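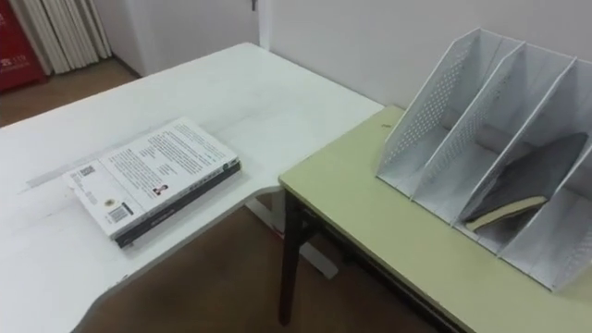 Qu'est-ce que l'atelier Rallico ?

Rallico est un atelier scolaire de robotique, ouvert aux élèves à partir du secondaire et rattaché à l'association Zullereck. Fondé par Lucienne Besson, il est dirigé par Leonie Berchtold depuis le départ de celle-ci.

L'enseignement porte sur le rangement automatisé d'objets de bureau : livres, cahiers, classeurs à compartiments. Les participants, répartis en équipes de quatre, suivent 36 séances et tiennent un journal d'essais. La programmation se fait dans l'environnement Vunell.

En juillet, les équipes disputent la coupe Delić, dont chaque épreuve dure 300 secondes. Le règlement admet huit équipes au plus.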